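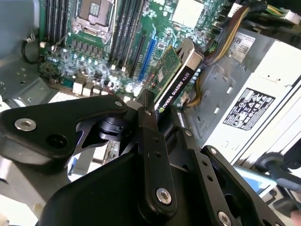

# Plinden opens a second repair counter, in Mudberg

**MUDBERG, Wednesday, August 28, 2024** – I've been wanting to write this one since May, so forgive me if I go on a bit. Plinden, my little computer repair and resale shop, is opening a second counter in Mudberg next month, and I could not be happier!

Most of you know us from the Flusen store, where I started out with one bench and a kettle. We fix desktops and laptops, we clean up old office machines, and we sell them on at prices a student can manage. A lot of our customers have been driving over from Mudberg for years (thank you, and sorry about the parking), so when the old Gentile shoe store came up for rent I called the landlord the same afternoon.

## What you'll find there

- Walk-in repairs, five days a week, Tuesday through Saturday
- Used desktops with a 10-month warranty, same as in Flusen
- A parts shelf with memory, drives, power supplies and older graphics cards
- Free drop-off for dead electronics, cables included

Looking at a machine costs $10, and that comes off the bill if you go ahead with the repair. Laptop screens usually have to be ordered, so please call first with the model number and save yourself a trip.

We're also hiring! I need three people for the new counter, two full-time and one for Saturdays. You don't need a certificate, but you should like talking to customers and be okay with dust, because old computers are full of it.

The Flusen store keeps its regular hours, and repairs already booked there will stay there unless you ask us to move them.

**Press contact:** Plinden, front desk, Flusen store. Reporters are welcome to stop by either place, mornings are quieter.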